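I have been told by three different magazines, a podcast and my sister-in-law that the answer to a messy workroom is to go up. Vertical storage. Get it off the floor, get it off the bench, put it on the wall, buy a tall thing with holes in it. I have now lived with this advice since April and I'd like to register some doubts.

The background, for anyone new: I moved my sewing out of the spare bedroom and into a share of a bigger workspace at Hutthorpe. I make coats and the odd bag, badly at first and now passably. The rent is reasonable, the walls are white, the floor is grey, and the light is much better than I had at home, where I once sewed a navy sleeve onto a black body and wore it to a funeral.

What I didn't have any more was a door to shut on my own mess. So I went looking for storage.

First came the Fluserer, a set of fabric boxes that clip under a shelf. The shop had it down as the neatest way to keep folded cloth. Folded cloth weighs a good deal more than whoever designed the clip had in mind. Mine lasted through two lengths of coating wool and then let go during the night. I put it back up, with less in it, and it now holds interfacing and a bag of shoulder pads, which between them weigh about as much as a sandwich.

Then there was the Jatarmont rail. I'll be fair to the Jatarmont. It's solid, it rolls, and a half-made coat hangs from it without getting crushed. It also takes up exactly the floor I was trying to free, and every garment on it blocks my view of the one behind. I own 6 good hangers and the rail came with space for far more, so the rest fills with whatever is lying about. A rail is a chair you can't sit on.

I do like open shelving, up to a point. The point is usually the second week. Open compartments look wonderful when each one holds a single item the colour of oatmeal. Put real stuff in them – zips, offcuts, a tin of chalk, half a sleeve – and all they do is stand your mess upright and show it to visitors. People sell you baskets to hide it, and then you have to remember what's in the baskets.

The method I distrust most is the one where you empty everything into a pile and then handle each piece. I tried it over a long afternoon with a flask of tea. By four o'clock I'd handled most of it and kept nearly all of it. Black fabric is the worst for this. It all looks the same in a heap, so you have to pull it out, feel it, hold it up near a window, decide it might be ponte, and put it down again in a slightly different heap. Koval, the label I buy seconds from, doesn't mark its rolls, so I can't even cheat. 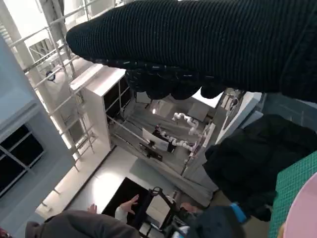
*2,575 characters above this line. Reading time: over 2 minutes, longer if you stop to argue.*

You can judge for yourself how far the shelving theory has got us. There's a white cabinet with open compartments, and there's still a great pile of black clothing on the other side of the room. The green cutting mat has ended up in the corner, which is where mine always ends up too. A cutting mat wants a clear flat space, and any clear flat space in a shared room gets a monitor put on it.

My present position, which I reserve the right to abandon, is that the heap should be allowed. One heap, in one place, all clothing, no scissors in it. I know where it is. I can find the thing I want in less time than it takes to unclip a box, and it has never fallen on me in the night.

I am keeping the mat, obviously. The grid gets used every time I cut, mostly for checking that a pocket is square before I sew it on crooked anyway. If anyone wants a rolling rail with too much room on it, I'd let mine go for a decent length of lining. Not black, please.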